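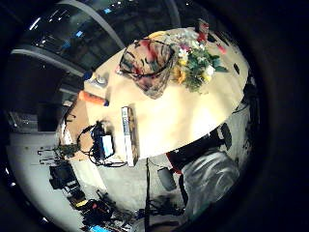
Round table with woven basket and artificial flowers

4. Charging and storing the battery pack

This section applies to the Hostholm 200 garden lamp and to all Wonel lamps which use the same nickel-metal hydride pack. If your lamp has the older lead battery, read section 5 instead.

4.1 Before the first charge

The pack leaves the factory only partly charged. Please give it one full charge before you use the lamp.

1. Turn the lamp off with the switch on the bottom.
2. Open the battery door with a coin. Do not use a knife.
3. Check that the three contacts are clean and that the plastic strip has been removed.
4. Put the pack in with the label up and close the door until it clicks.
5. Connect the charger to the lamp first, then to the wall outlet.

The light on the charger is red during charging and changes to green when the pack is full. If it blinks red, unplug the charger and let the pack rest for one hour — then try again from step 3.

Note: It is normal that the pack becomes warm. It should not become so hot that you cannot hold it in your hand.

CAUTION: Use only the Thiele charger that came in the box. Chargers for lithium packs work with a different voltage limit and can damage this pack.

CAUTION: Do not charge the pack outdoors, and do not cover the charger with cloth or paper.

4.2 Storage in winter

1. Charge the pack until the light is green.
2. Take it out of the lamp and wipe the contacts with a dry cloth.
3. Keep it in a dry room, away from keys, coins and other metal parts.
4. Charge it again after 3 months. For a lamp put away in December, this means in March.

A pack that was stored for a long time can give a shorter light on the first evening. Two or three full charges will usually bring it back.

4.3 Replacing the pack

Order part number 1283. The older part 376 has the same size, but its plug is turned the other way — please do not force it in. Old packs must not go in the household trash. Bring them to a battery collection point, or send them to our service desk in Barnusham, attention Carola Bauerfeind. Cover the contacts with tape before you send them.

Revised January 2022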